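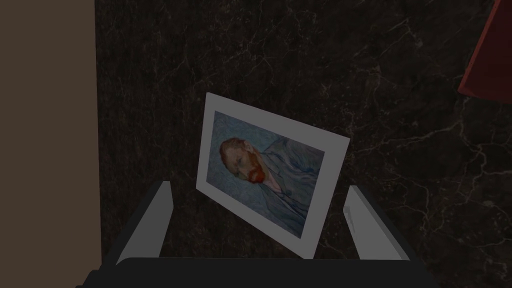

Portrait print

A portrait print is a likeness of a person reproduced on paper or card, usually from a painting, drawing or photograph, and made in more than one copy. The term covers a wide range of objects, from large engravings meant for framing to small cards sold singly or in sets. Many examples reproduce a painted portrait whose original hangs in a public or private collection, and for most viewers the print is the only form in which the painting is ever seen.

Definition and scope

Museums and dealers commonly separate original prints, in which the artist designed the image for the printing process, from reproductive prints, which copy a work made in another medium. Portraits are found in both groups. A self-portrait etched by a painter is an original print, while an engraving after an oil portrait by another hand is reproductive. Photographic and mechanical copies belong to the second group, although some catalogs list them under a separate heading.

The border, or margin, is the unprinted area of the sheet around the image. In older engravings it may carry the names of the painter and the engraver. On modern cards this information is more often placed on the back, together with the title of the work and the name of the collection that holds it.

History

Printed portraits circulated in Europe from the fifteenth century, first as woodcuts and later as engravings. Rulers, clergy and scholars used them to make their features known at a distance. By the seventeenth century an established trade in portrait engravings existed in several cities, and buyers kept them in albums arranged by rank or profession.

Mezzotint, developed in the seventeenth century, allowed engravers to render soft tones and was widely used to copy oil portraits. Lithography followed at the end of the eighteenth century and lowered the cost of long print runs. The small mounted photograph known as the carte de visite became popular in the 1860s and led to the habit of collecting likenesses of well-known people. Color reproduction on card became common with the growth of the postcard trade and of museum shops.

Production

In intaglio methods the image is cut or etched into a metal plate, ink is worked into the lines, and damp paper is pressed against the plate. The pressure leaves a shallow dent around the image known as the plate mark. Its presence is one sign that a sheet was printed from a plate, though false plate marks were sometimes added to later reproductions.

Most color reproductions of paintings are now made by offset lithography or inkjet printing. The painting is photographed under even light, and proofs are compared with the original before the run is approved. Skin tones are widely regarded as the most difficult part of the work. Dark backgrounds may also lose detail -- a common complaint in older color cards.

Collecting

Collectors arrange portrait prints by sitter, by artist or by publisher. Condition, margin width and the quality of the impression affect value. Sheets trimmed to the edge of the image are usually worth less than those with full margins.

The Le Roux collection in Plotemstead is a small specialist holding of portrait cards. It was formed by Khanyisile Nel and contains 200 cards, of which 33 were issued by the Diltmont press. The catalog, compiled by Geert Van Wijk, was published on 01/02/2020 in two volumes. The first covers sitters who can be identified, and the second covers those who cannot.

Care and storage

Light is the main cause of fading, and damage from it cannot be reversed. Prints are best kept in acid-free folders or mounts, away from damp walls and heat. Adhesive tape and rubber bands stain paper and should not be used. Small cards may be stored upright in boxes if they are supported well enough to prevent bending.

See also

Engraving
Mezzotint
Miniature painting
Postcard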